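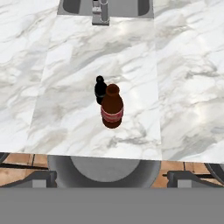

A reader wrote in after my last column to say that double eyelids are a white beauty standard, full stop, and that any Asian woman who tapes or glues hers is trying to look like somebody she isn't. She wrote 700 words on it. I read all of them, and I think she is mostly wrong.

Some background for anyone who didn't grow up with this. Plenty of East Asian people are born with a crease in the upper eyelid and plenty are born without one. I have a crease on the left and a faint one on the right that comes and goes with how much salt I ate at dinner. My mother has two. Her sister has none. They have the same parents, and neither of them looks any more or less Chinese than the other.

So when I put a strip of tape on my right eye at 16, I was trying to match my left eye. I wasn't thinking about white women. The girls I envied were on the covers of Hong Kong magazines at the grocery store.

I know the answer to this. Where did the magazines get the idea? Fair enough. Surgery for creases has been around a long time and its history is tangled up with Western influence in places. I don't deny that. But a habit can start in one place and mean something else a few generations later, and the reader's letter left no room for that. It had one explanation for everybody.

What bothers me more is who gets asked to explain. A coworker of mine wears lash extensions, gets her brows tinted and has been bleaching her hair since high school. People tell her she looks nice. I wore tape to the same office party and somebody asked me, kindly, if I was okay with my heritage. I was holding a plate of shrimp.

I do have complaints about the business side. The tape I buy now is from Prusari, 64 strips to a box, and the box shows a "before" eye that looks sleepy and sad and an "after" eye with full makeup and better lighting. That is a cheap trick, and it tells kids their own face is the problem. I would like to see it gone. Sell the tape as what it is, next to the eyeliner.

I also think surgery for a 15-year-old as a graduation present is a bad idea, and I've said so to relatives, who did not thank me. A strip of tape comes off with warm water at night. An operation is a decision for an adult.

My aunt is 67 and has never worn tape or wanted to. She puts on red lipstick to go to the bank.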